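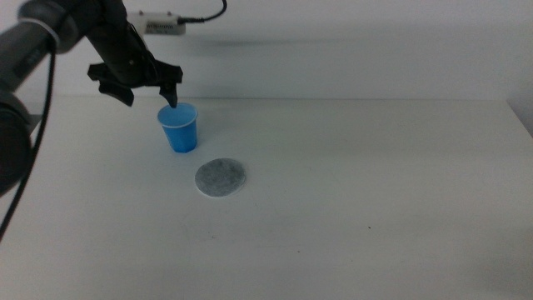 Piroska Hegyi
Robotertrainerin bei Skiltus

Hallo! Ich bin Piroska und bringe bei uns den Robotern was bei, und zwar von Hand. Der blaue Becher und der graue Untersetzer begleiten mich schon seit September, da habe ich bei Skiltus angefangen (vorher war ich Ergotherapeutin in Vasstead, ganz andere Baustelle!).

Meistens sitze ich am Steuergerät und fahre den Arm aus der Ferne: hin zum Becher, greifen, rüber auf den Untersetzer, loslassen, nächste Runde. Klingt öde, macht aber richtig Laune, wenn man mal drin ist. Manche Aufgaben führe ich lieber direkt am Gelenk vor, da spürt man besser, wo es hakt. An guten Tagen schaffe ich ungefähr 44 Durchläufe, und die verpatzten heben wir auch auf, die sind zum Lernen Gold wert.

Sérgio Coelho baut aus meinen Aufnahmen dann die Modelle und meckert, wenn ich zu hastig greife. Wir sind zu fünft im Team, dazu kommen zwei Werkstudenten aus Gollham. Wer uns mal besuchen will: einfach schreiben, Kaffee gibt's immer!

2 Kommentare · 5 Mal geteilt

© Skiltus · Kontakt · Impressum · Nach oben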